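ok so I have been building a desk toy habit and it's cubes. Plain cubes. No pattern, no logo, just solid colors on a white table and I'm weirdly happy about it

the red one is my favorite by a mile. the bright red against all that white just wakes the whole table up!

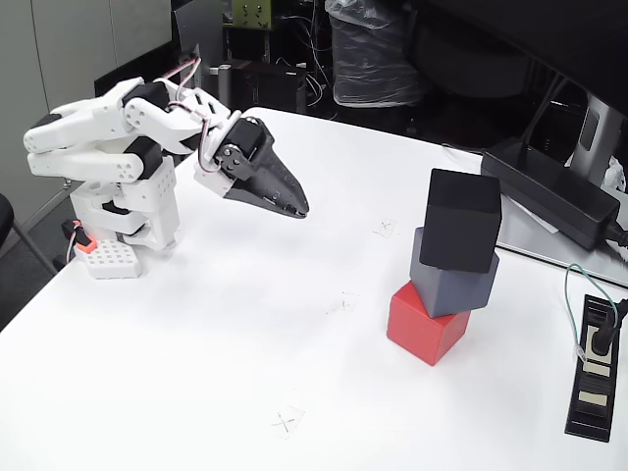
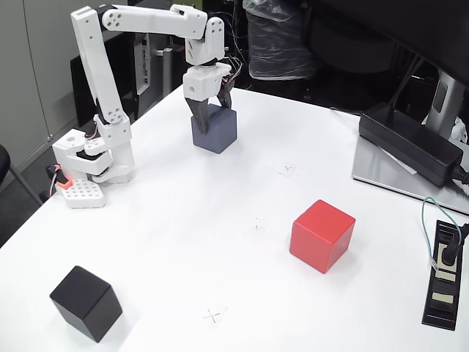 red cube, black cube and a grayish one, stacked in the first picture and spread out in the second

the X marks on the table are faint on purpose btw. I went dark with them once on my old table and had to stare at them for 400 days (ok, felt like it)

Csaba Vincze asked me why I don't just line the stack up properly. Csaba. a perfectly straight stack looks like a store shelf. give me a black cube leaning over the edge of its neighbor any day

also yes I know about the power strip. it lives on the right side of the table and so does the adapter, and every time I say I'm moving them under the desk I end up playing with cubes instead

I looked at the Warel cable trays for this. 50 bucks for the short one?? I'll think about it in January

things I want to try next: yellow cube (Flastaseo has one in a really nice mustard), and maybe a bigger red one for the bottom so a stack gets a proper foot under it

my sister says three colors is plenty and a fourth will ruin it. she has 195 throw pillows so I'm not taking notes from her

anyway if you have a white table and it's bugging you how blank it looks, put something red on it. doesn't have to be a cube. mine's a cube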